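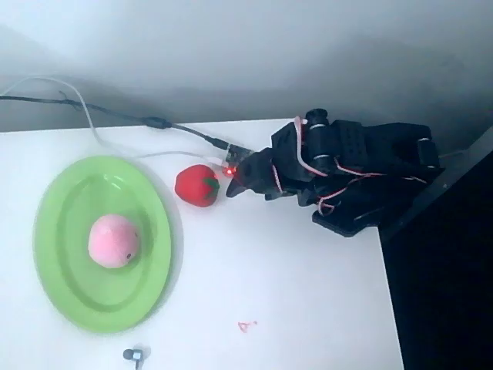 Can a cheap hobby servo arm sort soft toys onto a plate by itself?

Sometimes, if you bolt it down properly, light it evenly and don't believe what the kit seller says about accuracy.

I'm writing this for people who have just bought a small desktop arm and are wondering why theirs doesn't behave like the one in the promotional video. Mine is a Jedlow kit, and the leaflet promised "smooth, repeatable motion". We'll see about that.

Step 1. Mount the base

Put the arm at a back corner of the table, near the wall. You lose some reach and gain a lot of clear surface. The clamps in the kit are rubbish, so use bolts. Marin Atanasov at our workshop swore by double-sided tape until his arm pulled itself over.

Step 2. Sort out the wires

Servo leads need slack at every joint. Swing each joint by hand, power off, to both ends of its travel and watch for any wire going tight. Loops that look untidy are fine. I've seen people tie everything flat with cable ties and then blame the servo when a plug pulls out.

Run the cables for the gripper board along the wall and bring them down from behind. Anything lying across the middle of the table will get dragged sooner or later.

Step 3. Pick easy objects

Start with plush. A toy tomato or a soft ball forgives a jaw that closes a bit off centre. A plate with a raised rim makes a decent target, but set your drop height above the rim or you'll shove the plate instead.

Step 4. Teach the approach

Stop the jaw just short of the toy and save that position. Then save the grip, the lift and the drop as separate positions. The Midier software offers to record the whole thing in one go. I tried it and wouldn't again, as one bad wobble spoils the lot.

Step 5. Test it more than you want to

Do 100 runs before you tell anyone it works. My first set gave 2 good drops before I found a loose screw in the shoulder bracket. Inna Zakharchenko's arm had the same fault, so check yours.

Would I trust it with anything breakable? No. The paid "precision upgrade" looks to me like the same servos in a nicer box, and I'll keep my money until somebody shows me test results.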